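A Visit to the Skinner Tonewood Yard and the Edeck Shop

I had been meaning to drive up to Stiltcombe since last January, when I bought a batch of spruce tops from Skinner by mail and liked all but two of them. They hold an open day for builders on a Friday once a year, and this time I had no guitar in the finish room that needed me, so I went.

Doors opened at 8 a.m. I got there a little after nine and the gravel lot was already full, so I parked on the road by the feed store. Sign-in was at a folding table inside the saw shed. You get a name sticker and a pair of foam earplugs.

The saw shed is the oldest building. They were resawing maple on the big bandsaw, taking matched back sets off a billet, and the sawyer stopped after each cut to let people handle the pieces. The kerf was thinner than I get at home by a good bit. I asked about blades and was told they change them more often than most people would like to pay for. I did not get a better answer than that.

Past the saw shed are the drying rooms. Tops are stickered and stacked by the month they were cut, with the moisture readings written in pencil on the end of each stack. They have 2,452 spruce sets in there at the moment, according to the sheet on the door. The cedar is kept separately. Skinner will not sell a top with less than two years of air drying on it, which explains the wait I had on my second order. 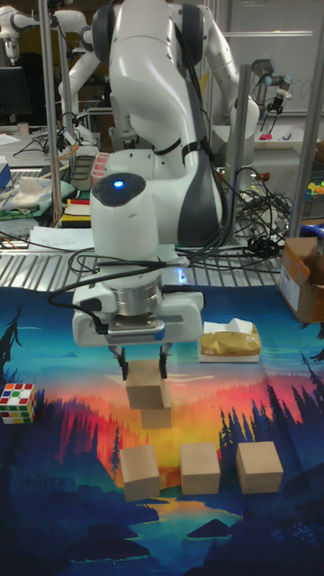
Grading and buying

The grading room has north windows and long benches. Abenezer Bogale runs it. He took a dozen of us through a stack and explained what puts a top in one grade or the next. Grain count matters less to him than I expected. He looks first for runout, splitting a sliver off the waste edge to see which way it goes, and then flexes the board across the grain. Color comes last. He said a lot of good tops get passed over for a stripe that would be under the pickguard anyway.

I went through the seconds bin after that and spent longer there than I should have. Most of it was short boards or ones with a small pitch pocket near the edge. For a ukulele that is no problem at all, and I came away with enough for four tenors. I also bought one set of walnut that I did not need. The total came in under $300, and I paid $100 of that with a credit from the tops I sent back in January.

Lunch was chili from the fire hall across the road. It ran out by 12:30.

In the afternoon I walked down to Edeck, who rent the brick building at the bottom of the same yard. They make bridges, bridge plates and nuts for small shops like mine. I have used their blank bridges for years and file them to my own shape. The ebony is getting harder for them to find in solid black, and they expect to sell more streaked stock from now on. I looked at some of it oiled and would use it without complaint.

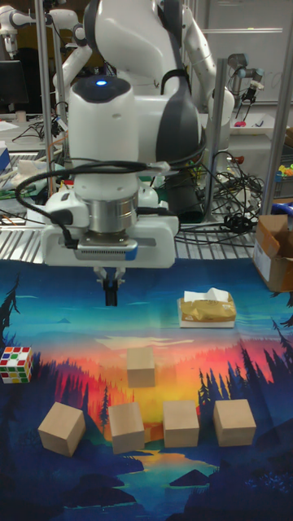 They also had a bench set up with Clarura, a water-based lacquer that a few people at the last guild meeting had asked me about. I sprayed a test panel. It laid down flat with a cheap gun, and the man at the bench said it can be level sanded after about 100 hours. My own shop runs cold in winter, so I would give it longer. The color is a little blue over dark wood unless there is a coat of shellac under it. On spruce I could not see a difference from the nitro panel next to it. I bought a quart and will try it on a scrap of the walnut before it goes anywhere near an instrument.

One thing I would have liked to see was the side bending, but that room was closed for wiring work. They said to call ahead in the spring and somebody would show it to me.

If you plan to go next year, bring a straightedge and a small flashlight for checking boards, and wear a coat. The drying rooms are warm and everything else is not. Skinner takes checks and cash in the yard, but cards only at the office, and there was a line for that most of the day.

The new tops are stickered on the rack over my bench now. The two best ones are going on the pair of tenors I have sides bent for, and I will post the bracing when I get that far.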